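I stopped washing my hair every day last August, and since a couple of people have asked me what I do now, I'm writing it down in one place so I can send them a link.

Some background first. My hair is fine, there is a lot of it, and it goes a little past my shoulders. The roots get oily by the second day and the ends are dry all the time. For most of my adult life I dealt with the first problem by shampooing every morning, which made the second problem worse. I also had flakes every winter and assumed that was just my scalp.

What got me to change was a haircut. I'd been going to a chain place near work, and when it closed I switched to Ehsan Satti, who rents a chair in a small salon over the bakery. He cut about two inches off and asked what shampoo I used. I told him. He asked how often, and I told him that too. He said to try every third day for a month and come back if I hated it.

## The first month

I did hate it, for the first two weeks. Day two was fine. Day three looked like I'd put conditioner on my roots and left it there. I wore my hair up a lot and kept a hat in the car.

By the third week the oil on day two was less, and by the end of the month I could get to the morning of day three without the hat. I don't know how much of this was my scalp changing and how much was me getting used to it. People argue about whether washing less makes you produce less oil. I've read both sides and can't settle it. My hair felt better at the ends, and that part I'm sure of, as I wasn't stripping it daily.

The flakes got worse before they got better. I ended up using a medicated shampoo once a week through the fall. If your scalp is red or sore, see a doctor before you start experimenting. Mine was only flaky.

## What I use now

**Shampoo.** Ivholm, the plain one in the white bottle. It has no scent that I can detect, it doesn't foam much, and it rinses out quickly. I use less than I used to, maybe a quarter-sized blob, and I put it only on the scalp. The rest of the hair gets clean when it runs down.

I wash twice in a row if it's been three full days. The first round hardly lathers. The second one does, and my hair stays clean longer afterward. I skipped the second wash for months thinking it was a trick to sell shampoo, and I was wrong about that.

**Conditioner.** Wesard, the heavier version. It goes from the ears down and stays in while I do everything else in the shower. The light version did nothing for my ends. The heavy one is too much if it gets anywhere near the roots, so I clip the top section up while I put it on.

**Oil.** Falcão hair oil, two drops, on damp ends only. The bottle suggests more than that. When I followed the bottle I looked like I was on day four. A small bottle has lasted me since October and there's still a good amount left.

**Dry shampoo.** I've tried a few and I'm down to one, the Dumunen powder. I don't like the aerosol kind, mostly because of the smell, and it left my scalp itchy. The powder is messy. I shake a little into my palm, rub my hands together, and work it in at the roots with my fingertips before bed. Overnight it soaks up what it's going to soak up, and in the morning I brush it out. Using it in the morning leaves me gray at the part.

That's the whole list. I had a drawer with a lot more in it, and I gave most of it to my sister, who has curly hair and a different set of problems.

## Things I tried and dropped

*Vinegar rinse.* It made my hair shiny for a day. It also made the bathroom smell like a salad, and the smell came back any time I sweated. I gave it four tries.

*Rinsing with water only between washes.* This did not work for me at all. My hair dried in clumps and felt waxy. I live in a hard water area, which may be the cause. A friend with softer water swears by it.

*Silk pillowcase.* I still have it and I still use it, but I can't say it does anything for my hair. It's nice in the summer. I wouldn't buy it again at the price I paid.

*Scalp brush.* One of those silicone ones for the shower. It felt great and it pulled out more hair than I was comfortable with. The hair was probably coming out anyway, but I use my fingers now.

*Washing at night.* I wanted this one to work because it would save me time in the morning. I went to bed with it damp and woke up with a flat side. If I blow-dry it first, I haven't saved any time, just moved it.

## Drying and brushing

I used to rub my hair with a bath towel until it stopped dripping. Now I squeeze it with an old cotton T-shirt and leave it wrapped for ten minutes or so while I make coffee. There's noticeably less frizz on top.

After that I detangle with a wide comb, starting at the ends and moving up. I know everyone says to do this. I didn't do it for years because I was in a hurry, and I'd start at the top and drag. You can hear the hair snap when you do that. Going from the bottom takes me an extra two minutes.

Then I either let it air-dry or use the dryer on medium. I don't own a fancy one. Mine is a drugstore dryer from college with a cracked nozzle. I keep it moving and stop when my hair is nearly dry – the last bit of damp goes away by itself on the drive in.

I brush again before bed with a boar bristle brush, which moves some of the oil down from the roots. It's useless for tangles, so I comb first. I clean it with the tail of a comb every weekend and wash it once a month in a bowl of warm water with a drop of shampoo. Before I started doing that, I was brushing old dust and powder back into clean hair and wondering why it looked dull.

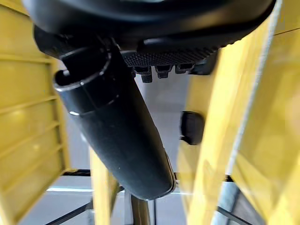

The other thing I changed was how I wear it during the day. I had it in the same tight ponytail, at the same height, with the same kind of elastic, for something like ten years. Ehsan pointed out a line of short broken hairs at the back, right where the elastic sat. I switched to a claw clip or a loose braid and moved the spot around from day to day. The broken ones have grown out enough that they now lie flat most of the time.

I also stopped leaning my head back with a clip in. It sounds like a small thing, but I was doing it all day at work and it was tugging at the same patch. I use a low clip off to one side now, or I leave it down.

## What a week looks like

My wash days move around, so this goes by number.

- **Day 1:** Wash, condition, oil on the ends. Wear it down.
- **Day 2:** Nothing in the morning except brushing. Powder at the roots before bed.
- **Day 3:** Brush the powder out. Braid or clip. If I've been to the gym, I wash that evening and start over.
- **Day 4:** Day 1 again.

Gym days are the weak point in this plan. If I only walked or lifted, I let my scalp dry completely and brush it through, and that's usually good enough. If I ran, I wash it. I tried to hold out on a running day and it wasn't worth it.

Once in a while I let it go a full extra day, usually on a long weekend when I'm not seeing anyone. It's fine. It doesn't look good, but it doesn't hurt anything either.

## Cost

I had a vague idea that I'd spend less, and I do, though the individual bottles cost more than what I bought before. A bottle of shampoo used to last me about a month and now it lasts more than three. The conditioner goes faster because I'm generous with it. The haircuts cost more than the chain did, but I go less often now that the ends hold up.

## Questions I've gotten

Does it smell? No. I asked my sister to be blunt about it, and she would have enjoyed telling me if it did.

Will it work on short hair? I don't know. I'd guess the oil shows sooner because there's less length for it to spread over. My brother washes his every other day and seems happy.

Did my hair get thicker? No. There's less breakage, so the ends look fuller, but it's the same hair.

How long until it looked normal? A month for the oil and closer to four months for the ends. The ends are mostly a matter of growing and trimming, and I don't think any product hurried that along.

I'm going back for a trim in two weeks and I'm considering bangs. I had them once before and they got oily by lunchtime, so I may need a separate plan for those. If I go through with it I'll add a section.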